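4.2 Garment State Estimation

The planner in Addo never sees a garment. It sees a mask, a depth patch and a short list of keypoints, and it trusts all of them more than it should. Early versions segmented cloth by color distance from the background, a method that did well on the Clurnville towels and then met the speckled red walls of our workcell. Any garment with red in it lost pieces of itself to the wall. We replaced the color term with a learned boundary score and kept the old code behind a flag, where it continues to be enabled by accident.

Hoods remain the hardest class. A bunched hood yields up to eight keypoint candidates, most of them confident and few of them on the hood. We keep the two that agree best with the sleeve estimate and discard the rest.
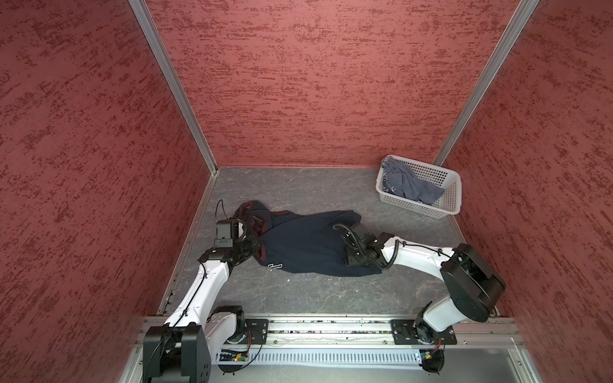
Figure 3. Both arms at a navy hooded sweatshirt with maroon trim at the hood. The left gripper is over the hood; the right presses on the opposite part of the garment.

Grasp assignment is solved jointly for the two arms, with a penalty on crossed forearms. The penalty was tuned by hand on a Wednesday and has resisted every principled attempt to improve it. If no assignment clears the threshold, the planner asks perception for a fresh estimate and tries again. The Husavum baseline retries forever, a policy we admired until we had to wait for it. Ours gives up after three attempts and logs the garment as "unresolved," a label that also covers Section 4.3.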